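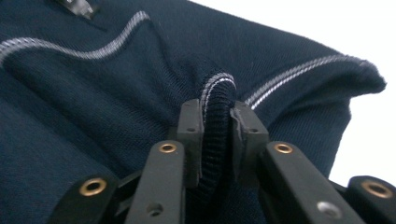 Wandstead Stories, text release 2

The set holds 241 short stories in English translation, one plain text file per story. Almost 40 are published in full; the others are opening passages of up to 300 words. Translations are by Dayana Llanos and Matěj Vaněk. File names give the translator's surname and the story number.
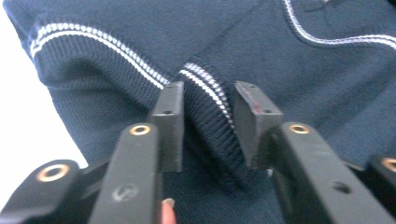

Paragraph breaks follow the printed editions. Spaced ellipses are kept as typed – do not normalize them. The tags file lists objects named in each story, using plain terms. Clothing is tagged by garment and color only, so a navy sweater with white-and-gray striped trim goes in as "sweater, navy" and the trim is dropped.

Known problems: italics are lost, and two stories share a title.

Corrections go to Macarena Figueroa. Next update in April.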